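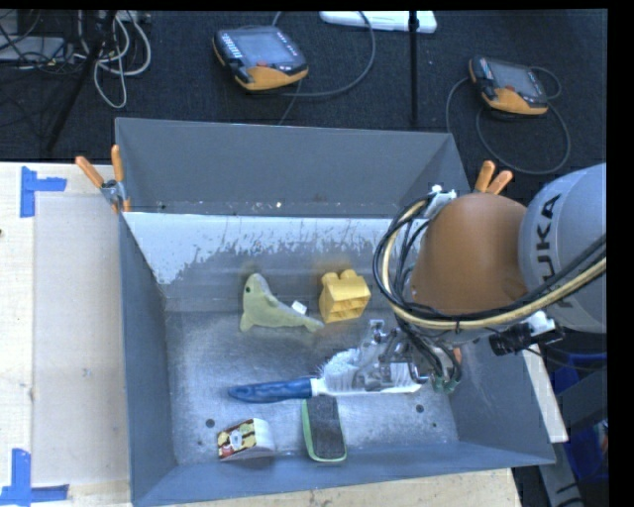 **How long should a family be able to keep a borrowed toy?**

Four weeks works well for most toys. Two is too short for a family that only gets into town on alternate weekends, and after six the toy tends to get lost under a couch.

## Opening (2 min)

- Thank Sumaiya Herath for the invitation and the room.
- Who I am: Thilini Pathirana, coordinator of the Timville toy library. I started there as a borrower.
- Ask for hands: who runs one already, who is planning one?
- If most are planning, spend longer on money and skip the software section.

## What we run

We have 74 member families and a collection of 3000 items, counting each puzzle as one. We open Saturday-style hours twice a week, which means mornings, with the door closing at noon. The space is the back half of the old Sultana shoe store on Marum Street. Rent is low and the heating is bad.

Say the thing about the stairs. There are three steps at the entrance and we lost stroller families in the first winter until we got a ramp. Check your entrance before you sign a lease.

## Loan periods

We began with two weeks. Late returns were constant, and the person at the desk spent most of the morning on the phone. We moved to four weeks with one renewal. Calls dropped and the shelves did not look any emptier.

Exceptions:

- Ride-on toys go out for two weeks, no renewal. Demand is high from May to September.
- Party sets go out for one weekend.
- Baby items can be renewed as often as the family likes if there is no hold.

(Pause here. Someone always asks about fines. We don't charge them. A family with something overdue can't take out anything new, and that has been enough.)

## Missing pieces

Every item has a card listing its parts. Count at return, with the parent standing there. It takes a minute and saves an argument later.

A missing piece does not retire a toy. Write it on the card and lend it out again if it still works. A 100-piece puzzle with one gap still gets borrowed. A marble run without its base does not.

Soft toys: we accept them only if they can go through a washing machine. Check the seams around the eyes and nose first. Trornska, the next town over, stopped taking soft toys altogether, and their coordinator is happy with that choice. I would not argue with either policy.

## Money

- Membership covers rent and insurance, just.
- New stock comes from the spring sale, where we clear duplicates.
- Keep a small cash float for batteries. We spend more on batteries than on glue, tape and labels put together.

## If time is short

Skip software. Tell them a spreadsheet is fine for the first year and offer to email ours.

## Questions

Repeat each one into the microphone. Finish by 11:40 so the next speaker can set up. Leave the sample parts cards on the table by the door and ask people to take one each.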